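For our project at Altance, Jovita Becerra and I wrote handling rules for the cloth-folding task. We used 2 devices and recorded 60 folds.

**Rule 1.** Keep the fingers over the middle of the cloth before closing them.
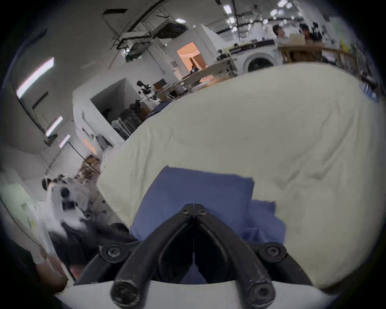 ## Rules for the table

Personal items should stay off the sheet. We did not always follow this rule, and our supervisor Mr. Kocsis marked it as a fault. The second operator must wait until the first has released the cloth.

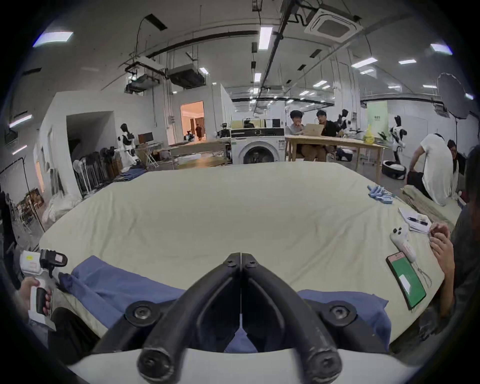 *Fig. 2: Blue cloth under the gripper, phone and game controller at the right.*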